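Visit report: Kestel shared workshop building, November open day

I went to the Kestel open day to look at one thing, the ventilation retrofit. Our own building has the same problem Kestel had two years ago: a deep floor plate, low ceilings, tenants who do different kinds of work side by side, and a single air handler sized for offices. What follows is mostly on the air side, with notes on the floors, benches and sound where I had time.

The building

Kestel was a thread warehouse before it was subdivided. There are 42 rooms over 4 floors, the smallest barely wide enough for a bench and a chair. The outside walls are brick, unlined on the stair side and lined with mineral wool board elsewhere. Visitors were let in at 10 and sent up in small groups. My group was led by Kanokwan Boonchu, the building engineer, who ran the retrofit from the owner's side and answered questions without notes.

The old system

The original air handler was on the roof and fed one main duct down the north shaft. Branches came off it at each floor with fixed dampers. The damper positions had been set once, when the building was still half empty, and left alone. As the lower floors filled up, the top floor took most of the supply air and the ground floor was drawing makeup air through the loading door. Ms. Boonchu showed us the old balancing sheet. The design figures and the measured figures on the ground floor do not resemble each other.

The new system

The replacement has a separate unit on each floor, each with a heat recovery wheel, made by Thongsuk. The units hang in the corridor ceilings above a drop panel. Supply goes to the rooms through short insulated branches, and return is through transfer grilles over the doors. The north shaft is now exhaust only.

Each room has a carbon dioxide sensor and a motorized damper. The sensor setpoint was 708 parts per million on the day I visited, which I thought low for a workshop building. Ms. Boonchu said it had started higher and was brought down after the first winter. She accepts the extra fan energy.

Filter access is through the corridor panel, with a hinged door and two quarter-turn latches. I asked to see one opened. It takes one person with a step ladder, and the filter slides out sideways without touching the light fitting. Our own panels need two people.

Rooms and work surfaces

Room fit-out is left to the tenants. The owner supplies power, air and a painted floor. Most work surfaces I saw were pale, which helps with the low ceilings, and they show wear quickly.

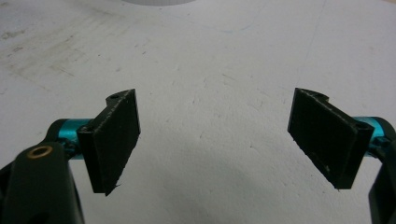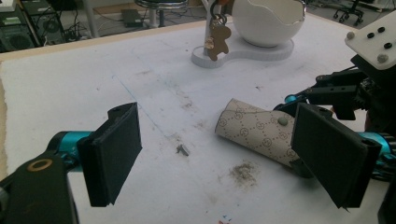
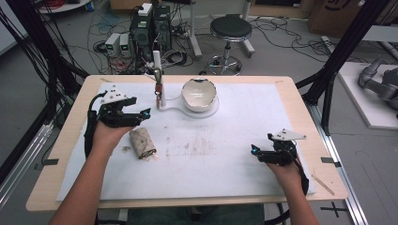 Lighting is in continuous strips parallel to the long wall, switched in two halves. Supply grilles are set between the strips and throw along the ceiling. I held a strip of tissue at seated head height in several rooms and got very little movement, even with the damper driven fully open from the wall panel. In the corner rooms on the second floor there is a draft along the window, but that comes from the window frames, which were not part of the retrofit.

Sound

The weak point is the corridor. With the units overhead, the fan tone is plain outside the doors and can be heard inside any room where the door is left open. The transfer grilles have lined boxes behind them on the upper floors. On the ground floor there was no depth for the boxes, and plain grilles were used. Speech carries through them. A replacement grille from Feleck is on trial in one room, and I could hear a difference, though I had no meter with me.

Controls

The control software is Prostero, running on a small panel PC in the meter room. Kamol Wattanapong gave that part of the tour. Trend logs are kept for every room damper, and he pulled up one that had been stuck half shut for a month before the tenant complained. There is now an alarm for any damper that fails to reach its commanded position. The alarm goes to his phone during the day and to a list overnight.

Items to follow up for our building

Ask Thongsuk for the ceiling depth needed by the smallest unit. Our corridors are lower than Kestel's at the east end.

Get the trial results on the Feleck grille when they are available.

Check whether our north riser can be converted to exhaust only without moving the fire dampers. Ms. Boonchu offered to send the Kestel riser drawings.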